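Sarnberg releases Lubis planner, and asks users not to trust the simulator score

Fomthorpe, June. Sarnberg today releases Lubis, a motion planner for two-armed robots, under an open licence. The company would like to say early on that its best results come from simulation, and that readers should treat them with care.

Lubis was run through 3221 simulated tasks in rooms with odd wall angles, mixed floors and poor light. It finished 2210 of them. The older Nustell planner, given the same tasks and the same time limit, finished 1322.

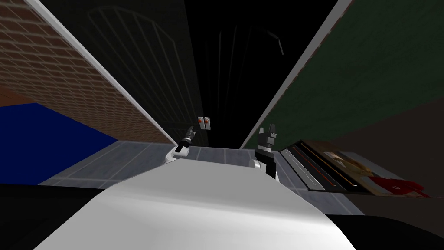

"That is a good gap and I don't fully believe it," said Gonçalo Figueiredo, who leads planning at Sarnberg. "We wrote the test rooms. We know where our own planner is comfortable. Somebody else should write the next set."

Most failures came from perception. Large dark surfaces gave the depth module little to work with, and Lubis would sometimes plan a reach on a guess without lowering its confidence. Version 17 of the module adds a check that stops the arm when the estimate is thin. It also makes the planner slower, and the figures given here were taken with the check on.
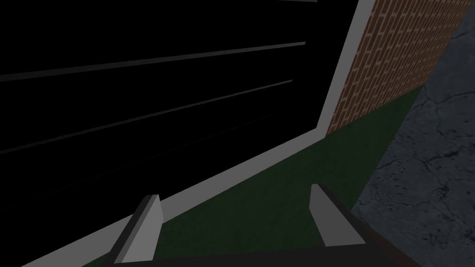
Lukian Tkachuk, who maintains the wrist-view tooling, said the team had turned down requests to call the software ready for factory use. "Rendered brick is very well behaved. Ask me again when it has met a real wall."

The release includes the planner, the test rooms and the full logs, failed runs among them. Work on physical arms has not been scored and no date is offered for it.

Press contact: Tâm Lại, Sarnberg press desk, Fomthorpe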